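Sim batch inspection checklist, kitchen counter set
Bromelis project, February 2026
Filled in by Domenica Tanner, second look by Jonas Zwahlen

I go through this before a batch of simulated episodes gets handed over for training. Tick, cross or N/A, and then I ramble in the comments, sorry Jonas. The short version is on the tracker if you only want the ticks.

Part A. Before anybody starts teleoperating

A1. Scene file loads from a clean start, no leftovers from the last session
OK. I closed everything and reloaded twice. Took ages, as ever, but it came up the same both times.

A2. Random seed is written to the episode header
OK. Kilian fixed the header writer last week and it's so much nicer now (the seed used to hide in a separate log and I'd spend half a morning matching them up).

A3. Joint limits and speed caps match the real arms
OK with a note. The caps match. The wrist limit on the left arm is a hair wider in sim than on the bench, and I've asked Kilian to pull it in before the June batch. I checked the episodes we already have and none of them go into that extra bit, so I'm not throwing anything out for it.

A4. Stop button on the operator's desk pauses the sim AND the recording
Crossed, then OK. First try, the sim paused and the recorder kept happily writing, so we got a long tail of nothing. Mwende restarted the recorder service and it behaved after that. Please try this one at the start of each shift, not just on Mondays!

A5. Operator's chair, headset cable and floor area clear
OK. The cable is taped down now. I caught my foot on it in the last round and wrote a rather cross comment, which I take back.

Part B. The recorded episodes

B1. Episode count matches the collection sheet
OK. 900 on the sheet, 900 in the folder.

B2. Random draw replayed from start to finish
OK. I pulled 300 and watched them at double speed with a big pot of tea. 8 got flagged, most of them for the same thing: the operator lets go of the controls before the arm has come to rest, so the last stretch is a drift with no command behind it. Theresia says trim those, don't delete them, and I agree.

B3. Timestamps run forward, no gaps longer than the limit
OK. Episode 3331 looked like a gap but it was only my viewer skipping. Opened it in the other viewer and it's fine.

B4. Gripper open/close signal lines up with what the gripper does on screen
OK. This is the one I care about most. If the signal is late, the policy learns to squeeze air and then we all stand there wondering why it can't hold anything. I stepped through the grasps slowly in the flagged ones as well as the good ones – all lined up.

B5. Objects don't sink into or pass through each other
OK with a note. I found a little jitter where an object rests on the counter, so small that you need to zoom right in. I'd leave it. Jonas would like it logged, so: logged.

B6. Failed attempts are kept and labeled as failed
OK. A few were labeled "other", and that helps nobody downstream. I relabeled what I could and sent the rest back to Mwende, who remembers far more about that session than I do.

B7. Task sentence matches the episode
Crossed. Some sentences were pasted over from the Senlow set and talk about a drawer. Back to Mwende with a list. I'll recheck just this line when they come in, no need to redo the whole part.

Part C. Camera views

C1. Top view covers the work area and both arms when they're working
OK. I like this view a lot for checking approach angles, you can tell straight away who's coming in too steep.

C2. Lighting varied within the agreed range
OK. The darkest setting is pretty gloomy but you can still make out edges.

C3. Counter items varied between episodes
OK. Produce, a closed laptop and so on, good mix. Theresia wants a bit more clutter near the front in the next round and I'd second that. 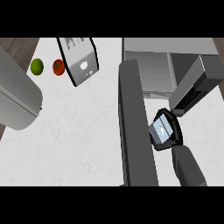 How many demonstrations of a task should be checked by hand before the batch goes to training?
We replay one in three. If the flagged ones share a cause, we then search the rest of the batch for that cause instead of watching everything.

C4. Frame rate steady across all views
OK. One dip at the very start of a session while things were loading, before any recording.

Part D. Handover

D1. Checksums written and compared after the copy
OK. Ran it over lunch.

D2. Train and held-out split done by scene seed, not by episode
OK. Kilian did the split, I checked that no seed turns up on both sides.

D3. Open items
Task sentences (B7), Mwende.
Wrist limit on the left arm (A3), Kilian.
Trim the drifting ends (B2), me, if the trimming script still runs on my machine.

D4. Release decision
Hold until B7 is closed. Everything else can go.

Second look, Jonas: agree with the hold. Please add the recorder restart from A4 to the shift notes so the evening operators see it too.

Domenica: added, it's under "start of shift".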